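Hutgate Makers & Small Shop Forum
Board: Automation on a budget
Topic: Budget reality check, gripper for round parts

rollier_shed
Posted 7:42 pm

Looking for a sanity check before I put a purchase order in front of Ivana Godoy, who signs the cheques and has a long memory.

We're planning a small pick-and-place cell. Mixed parts, all of them disc-shaped or close to it, going from a bench into trays. Gimus quoted 1,215 for a two-finger electric gripper, mounting plate included, freight not. Baumgart want 297 for a bare parallel unit, and you machine your own fingers and find your own connector. The arm is already budgeted. The gripper line in my spreadsheet currently says "TBC", and it has said that since February.

I've been working in simulation so I can get the finger shape right before spending anyone's money. View from the wrist on the approach, fingers either side of the bottom edge: 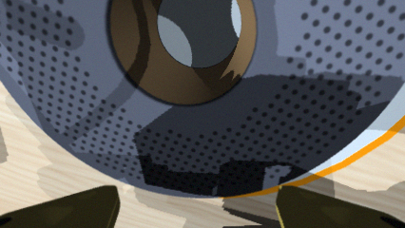

Sim render, wide part with the dotted face and orange rim. Both fingertips in view.

My worry is the diameter. Most of the tray parts are small and this one is the outlier. Do I buy for the outlier or the average?

kovacs_r
Posted 8:05 pm

Buy for the average, hand-load the outlier. I'm Rozália, I did the budget for a cell like yours and we paid for stroke we used on 11 parts in a whole year. Lovely gripper. Very well rested.

baranyd
Posted 8:19 pm

Disagree with Rozália, and not for the first time. Hand-loading one part means a person stands next to the cell. Once a person is there you're into guarding, a light curtain and a conversation with the safety bloke. Price that before you call the cheap one cheap.

kovacs_r
Posted 8:26 pm

Dénes, he can load it with the cell stopped. We did. It has a switch.

baranyd
Posted 8:31 pm

And how often did the cell get switched back on before lunch?

kovacs_r
Posted 8:33 pm

Withdrawn.

tlucero
Posted 9:10 pm

Going back to the actual quotes. The 297 unit will cost you a fair bit more than 297. Fingers in aluminium, two sets because the first will be wrong, a cable, half a day of someone swearing at an I/O table. I'd put 12 hours of labour against it and see how far apart the two numbers are then.

Also, are you picking by the rim or by the hole? Your render has a big opening in the middle with a brown ring around it. If your real parts have anything similar, an expanding inside grip needs far less stroke and the outlier may stop being one.

rollier_shed
Posted 9:24 pm

Rim, so far. Hadn't looked at inside grip because neither quote mentioned it. Not all the parts have a hole, but I'll go through the drawings. The labour point is fair and I resent it.

trini_riv
Posted 9:51 pm

Before anyone spends anything: sim shadows are free, sim friction is a lie. Those fingers look fine in a render, but a render won't tell you what they do on a curved edge with a bit of oil on it. Ask Gimus for a loan unit. They lent us one for around a month and only rang twice.

Put a line in for finger pads too. They wear, they get left out of every budget I've ever reviewed, and then they come out of the biscuit money.

baranyd
Posted 10:02 pm

Seconding the loan unit. Seconding the biscuit money as well.

kovacs_r
Posted 10:08 pm

Still say the average. Look at the tray volumes and not at the one part that photographs well.

rollier_shed
Posted 10:40 pm

Right. Plan for now: get the drawings out and see which parts could take an inside grip, ask Gimus about a loan, recost the Baumgart with Catalina's hours in it. Pads get their own line. I'm changing "TBC" to "under review" — Ivana will see it as progress.

tlucero
Posted 10:44 pm

She will not, but good luck. Post the recost when you've got it, and include freight this time.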